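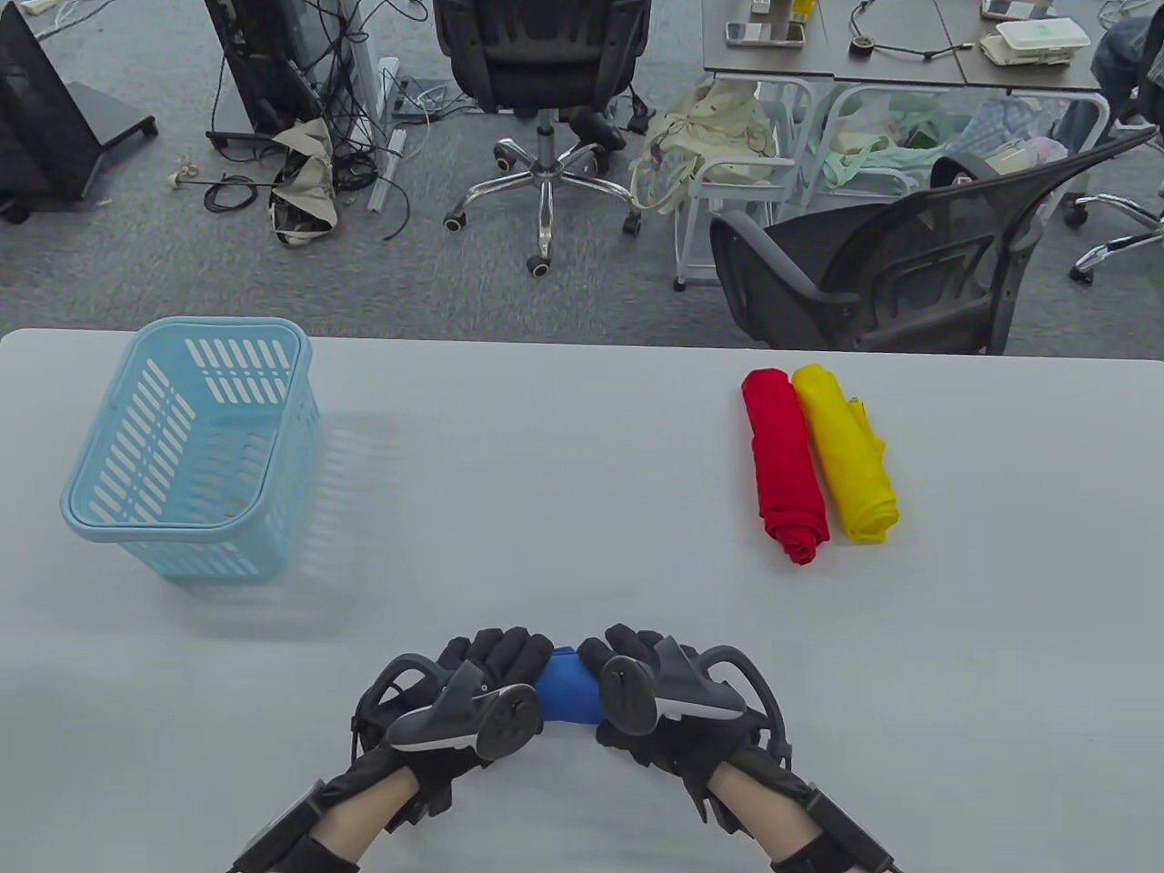 What do city council members post about when there is no election coming up?

Mostly street work, meeting times and trash pickup. In Juterside, posts about services made up 73 percent of everything council members wrote on their official Lodero pages during the period reviewed for this article. Posts about state or national politics were a small part of the rest, and nearly all of those came from two accounts.

Lodero is a message board for towns and neighborhoods. Residents sign up with a street address and see posts from people near them, along with posts from city departments and elected officials whose accounts have been checked. In many towns it has taken over the job once done by the printed city newsletter. Juterside stopped mailing its own newsletter four years ago, and the council voted at the same meeting to give each member an official page.

The rules for those pages fit on a single sheet. Members may post about city business. They may not ask for money or votes. They may not delete a comment because they disagree with it, though they can hide one that contains a threat or someone's private information. The city clerk's office keeps a copy of every post, including the ones later edited or taken down, and the copies are public records.

Those records are the basis for this article. The clerk's office released nearly 4000 posts by the nine council members. The research office at Panagiotou College, which has followed local government in the area for a number of years, sorted them by subject. Two readers went through each post separately. When they disagreed, a third reader decided. Posts covering more than one subject were placed under whichever one took up the most space. 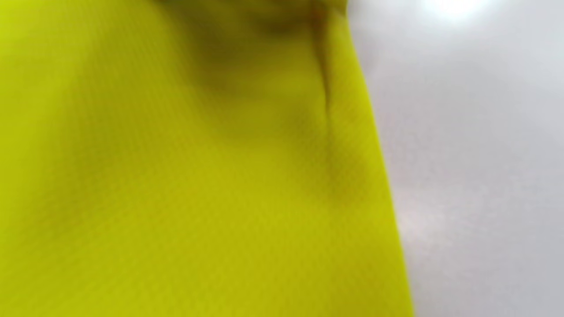

Bright yellow-green fabric with a fine diagonal texture.

The largest group of posts dealt with streets. Paving schedules, lane closures, snow routes and one long-running dispute over the traffic signal at Mill Avenue together outnumbered posts on the city budget by a wide margin. The signal has been before the council in one form or another since the new grocery store opened, and every member has written about it at least once.

Trash and recycling came next. Much of that came in December, when the pickup schedule changed for the holidays and the notice on the city website listed the wrong day for the east side. Three members posted the correct day within an hour of each other. One of the three posts had a mistake of its own, and the correction drew more comments than the original.

Budget posts were fewer, and most were short. A typical one gave the date and time of a hearing with a link to the agenda. Two members regularly wrote longer posts explaining how they planned to vote and why. Those were among the least read posts in the whole collection, judging by the view totals that Lodero supplies to account holders. The comments they did receive were longer than usual and often came from the same people.

Members who had served longer posted less. The two longest-serving members together wrote fewer posts than the newest member did alone. Neither had a page of any kind before the city set one up, and both still send a paper letter to residents of their wards in the spring. The newest member posted almost every day, often in the evening, and answered comments directly.

Replies are where the accounts differ most. Some members never answered a comment. Others answered nearly every one, including those that had little to do with the city. The median time to a first reply, among posts that got one, was 35 minutes. That is faster than the city's own service line, which asks callers to allow two business days.

Some residents have noticed. The public works department told the council last fall that it was getting fewer calls about potholes and more forwarded messages from council members. The department's director asked that members send residents to the service line, where a request gets a tracking number. A message left under a council member's post does not get one, and if the member is away or misses it, the request goes nowhere.

The council talked about the problem at two work sessions. One idea was to have a staff person watch all nine pages. Another was to turn off comments and let the pages serve as notice boards. Members who answer a lot of comments were against the second idea, and the first had no money behind it. The council then asked for bids on software that would collect comments from the pages and turn those that looked like service requests into tickets.

Skinico, a software company that already handles the city's online permit forms, sent in the lowest of the three bids. Its price was $3000 for the first year, with the cost after that depending on how many comments come through. The contract was signed without much debate. The system went live on Jan 6, 2020, and it covers public works only. Parks and the water department may be added later in the year if the first part goes well.

The records raise a few questions that the sorting could not settle. View totals show that a post was on someone's screen, and say nothing about whether the person read it. Lodero does not report how many of a member's readers live in that member's ward. Residents without an account cannot see the comments, and the city has no figure for how many households that leaves out. Older residents who came to the work sessions said they missed the newsletter and asked whether it might come back, even twice a year.

There is also the matter of campaign season. Five council seats are up for election this year, and under the current rules a member who is running keeps the official page until the term ends. Campaign posts have to go on a separate account. In practice the line is hard to draw. A post about a newly paved street is city business, and a candidate would be glad to have it read shortly before a vote. The clerk's office has asked the city attorney for written guidance, and the attorney's answer is expected before candidate filing opens.

Some nearby towns freeze official pages for a set time before an election. Others leave them alone. Juterside has done neither so far, and the subject is on the agenda for the next work session, after an update on the Mill Avenue signal.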